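Kozan cable sleeve and strap kit: review after a winter on the arm

Posted 08/05/2026 by Afroza Pramanik

I bought the Kozan dress kit in January for the arm in our shared workshop. It is meant to keep the hoses and camera lead tidy between the wrist and the base, so that nothing snags when the arm reaches down. We use the arm for bin picking, moving mixed small items from one bin to the other, and most of our stoppages last year came from cables.

In the bag you get 12 straps, 2 lengths of split sleeve, a strain relief block and a folded instruction sheet. The sheet is poor. It shows a much smaller arm than ours and says nothing about how much slack to leave at the last joint. I worked that out by jogging the arm to each corner of the bins by hand and marking the sleeve with a pen.

Fitting took an evening. The straps are rubber-backed and grip painted housings well, and none has crept so far. The strain relief block is the best part. It has two screws, it opens flat, and you can add another lead later without taking everything off. I did this when we moved the camera from a stand to the side of the arm.

The sleeve is less good. It is stiff when new and holds the curve it had in the packet, so I warmed it with a hairdryer before it would lie properly. I only used one length in the end, on the air line at the base. The thicker hoses would not go in at all and are still bare. The listing gives no inside diameter, and it should.

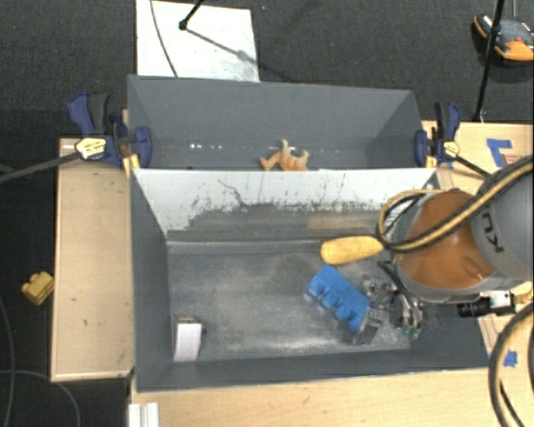
Reaching into the front bin, with the cable looped beside the orange joint cover.

You still need a loop near the wrist, whatever you buy. I tried ours tighter for two weeks and the arm faulted on far reaches, so I let it out again. With the longer loop it logged 1814 picks before I next had to touch the cabling. With the old zip ties the best run I wrote down was 291. Other things changed in that time, including the gripper fingers, so I would not put all of it down to the kit.

A note on the bins, as people ask. They are held with ordinary bar clamps and we have never bothered with a proper fixture. If a bin shifts, every taught position is wrong, so I check the clamps before each run. The floor of the front one is badly scuffed now, and the camera copes with that better than I expected. Toy building blocks make decent test pieces. Small boxes close to a wall are harder, and no amount of cable tidying will help with those.

I also looked at the Juseo kit, which is cheaper but uses plain hook and loop. A friend has it on a smaller arm and finds it fine for light leads. With thick hoses I would want something firmer.

Good: straps, strain relief block, easy to add to later.
Bad: instructions, stiff sleeve, no sizes on the listing.

I would buy the straps and block again if Kozan sold them separately. At present they don't, and the spare length of sleeve is sitting in a drawer.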